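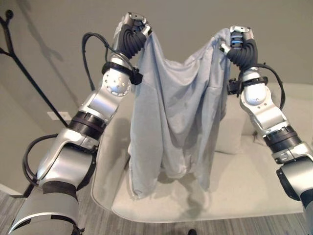
Folding is the easy part

Ask people at the Fladton lab what makes laundry hard for a robot and they skip past the folding. A flat shirt on a flat table has been a solved job for years. The trouble is getting from a heap of cloth to something flat, and that is where the Aleo project has spent most of its money.

Aleo's method is simple to state. Two arms find two points on the same edge, lift, and pull gently until the cloth between them is nearly straight. Then they stop. The software looks at how the edge sags and decides whether the points are good ones. If they aren't, one gripper lets go and tries again while the other holds on.

That pause is the new idea. Earlier versions picked a garment up and went straight into the fold, and a bad grip at the start spoiled everything after it. Soft ribbed fingers help too, as they can pinch thin cloth without snagging it.

The team ran 306 trials in a mock living room, working over a white sofa in place of a lab bench. Cushions and curved seats make the cloth land in awkward ways. With the pause, the arms reached a usable hold in 70 percent of trials, most often within 17 seconds. Thick seams and hoods caused most of the failures.

Burnside, which builds the control software, wants to cut the wait between grips. Haddad, the partner on the sensing side, is working on dark fabrics, where wrinkles are harder to pick out. The next round of tests adds 9 kinds of garment, fitted sheets among them.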